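Wamell Exhibitor Guide, Section 2: Moving a Vehicle onto the Show Floor
Revised August 25, 2024

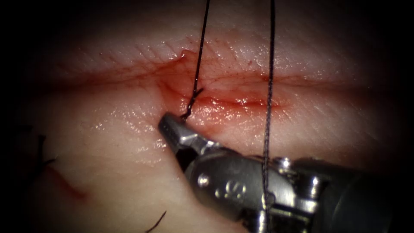 Figure 2. Tissue surface with a shallow incision and thread.

This section applies to all exhibitors bringing cars, vans or motorcycles into the Saragih and Kukgate halls. Vehicles without a valid floor pass will be held at the Bridusness gate.

Before arrival

1. Drain the fuel tank to the level shown on the floor pass. Lock or tape the filler cap.
2. Remove all personal items, roof boxes and loose cargo.
3. Attach the floor pass to the inside of the windshield on the driver's side.

Note: Electric vehicles must arrive with the battery charged to no more than 50 percent. Charging inside the halls is not permitted.

At the gate

4. Stop at the white line and switch off the engine. Present the floor pass and photo identification.
5. Wait for a marshal. Drive into the hall only when the marshal signals.
6. Keep to walking pace. The aisle between stands is 12 feet wide and must remain clear.

Caution: Do not reverse in the aisle without a marshal behind the vehicle.

On the stand

7. Park on the protective mats. Set the parking brake and chock two wheels.
8. Disconnect the 12-volt battery and cover the terminals. For electric vehicles, follow the manufacturer's shutdown procedure.
9. Hand one set of keys to the floor office. Keys are kept in a locked cabinet until move-out.

Note: A fee of $300 applies to any vehicle that must be moved after the halls close to traffic.

Requests for a late arrival time must be sent in writing to Gonçalo Mendes, Floor Operations.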